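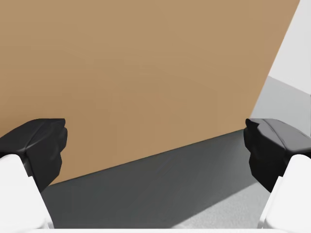
Wrist view in the simulator: open gripper, big tan surface, gray floor.

Surkura household chores, simulated wrist-camera set

Hi, and thanks for downloading this! Surkura is my long-running attempt to answer a question my relatives ask me every holiday: can a robot do the housework yet? My short answer is still "some of it, slowly, if you're patient." The long answer is this folder, which you're welcome to poke at, train on, or grumble about.

What's in it

There are 132 episodes, all made in simulation, all from a camera at the wrist. I split them across 3 chores: moving big boxy things out of the way, opening cabinet doors, and putting small stuff back on a shelf. I picked those because they're the ones I do myself every single day and never think about (until I watch a gripper try them, and then I think about them a lot).

Each episode has its own folder with the frames, the arm and gripper positions, a plain text line saying what the chore was, and a label for how it went. The label is one of done, partly done, or not done. I put those on by hand while watching the playback, so if you disagree with one, you may well be right. My notes on the closer calls are in labels_notes.txt.

Why the wrist view is so hard

Look at the picture at the top again. There's a wide gap between the two black pads and all you get through it is a plain tan face and some dark floor. No label, no handle, no print, just one long straight edge where the tan stops. A person in a real room would glance around and know what they were dealing with. A model that only gets this view has to work with an edge and a bit of shading, and a lot of housework looks like that up close. Doors, sides of furniture, large boxes, they all turn into one flat color once you get near enough to touch them.

I used to throw out frames like that when I was cleaning up the data, thinking they were boring. Big mistake! My models got much worse at the last little bit of the approach, so now they all stay in.

So can it do the chores?

I trained a small baseline, called Dorent, on 91 of the episodes and kept the rest back for testing. It's decent at cabinet doors when the handle is in view early on. It's so-so at the shelf chore, mostly because it lets go too soon. With the big boxy things it's pretty bad. It will drive up nicely, open wide, and then hang there as if waiting for somebody to tell it where the corner is. I have a lot of sympathy.

I also tried a second version, Dorent-mem, which gets to remember the last 22 frames as well as the current one. That helped more than any other change I made, especially on the boxy stuff. I haven't tested either one on a real arm in a real kitchen, so please don't quote me as saying it works in yours.

Where the rooms come from

The rooms are built with Flestusari, a little scene generator I wrote in February and have been patching ever since. It picks wall and floor shades, places the furniture, and moves the lights. Shadows came out better than I'd hoped. Clutter did not, and most rooms are far tidier than any home I've lived in. If you're training something for a house with kids or a dog, mix in other data.

Known problems

Reflections on the gripper pads can be too shiny under the stronger lights.

Some of the chore lines are vague. "Move it over" made sense to me when I typed it. Sorry.

Soft things are missing completely. There's no laundry, no bedding, no dish towels. Cloth in my simulator behaves like wet cardboard and I didn't want to pass that on to anyone.

The floor has no friction variety to speak of, so pushing is easier than it should be.

Using it

Unzip everything into one folder and run the check script first. It looks for missing frames and complains loudly if it finds any. The loader reads one episode at a time, so a regular laptop is fine for browsing. For training you'll want a proper graphics card.

The train and test lists are in the splits folder. Please keep them as they are if you plan to compare against Dorent, and if you make your own split, say so somewhere people will see it.

License and thanks

Free to use for research and for messing around at home. If you publish something, a mention of Surkura is plenty. For a product, write to me first through the project page and we'll sort it out.

Last updated 28th March. The next release should have drawers, and maybe a dishwasher rack if I can get the plates to stop falling through it.

Morrison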